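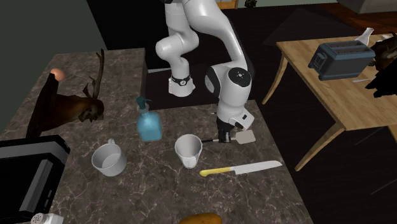 Will the kitchen staff at Pristwood lose their jobs to the new arm? Polamgate, which runs the staff canteen there, has said there will be no redundancies and that all 6 kitchen posts stay as they are until at least January.

The arm is being brought in for the repetitive part of the breakfast shift. Pristwood serves up to 300 meals before nine o'clock, and most complaints from staff have been about sore wrists and early starts. Under the new rota, the first cooks will come in at half past six instead of five.

Hendix, the supplier, is working through a list of 148 tasks in simulation before anything is installed. These cover handling utensils, moving cups and mugs, and working on a crowded counter. Knife work and anything involving allergens will stay with the cooks.

Osvaldo Bastos, the head cook, said two of his team would be trained to stop, clean and restart the machine, and would be paid a higher rate for it. "The food is still our job," he said. "I have asked for the rota in writing and I am waiting for it."

Staff can put questions to Polamgate through the site office. Changes to shift patterns need four weeks' notice under the current agreement.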